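**Calado clip-on reading light, + the Jumden book stand**

Updated 4/12/24. Back in stock, both of them.

For people who read in bed next to someone who doesn't. Clips to a hardcover or a fat mass market paperback, doesn't slide down the page. Warm light only, no blue setting. Three levels, lowest is plenty for a dark room. Nearly 70 hours on a charge at low, a lot less at full so don't leave it there.

Neck bends all the way back. Clip opens to 34 mm, fits the big fantasy doorstops. Weighs next to nothing, wont drag the cover over. 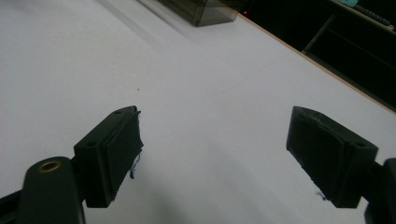

Charges by USB-C, cable in the box, wall plug not. Gray or dark green. Green is the Gemari edition, same light, comes with a cloth pouch and 8 page markers.

Book stand: folds flat, five angles, holds the page with two spring arms. Fine for cookbooks and long series re-reads. Library bindings ok. Very thin paperbacks tend to flop, get the Catitz page weight for those.

Buy light and stand together, 15 percent off, comes off at checkout. Orders go out in two days. Returns with in a month, box opened is fine.

Larger stand for art books due September. No preorders yet.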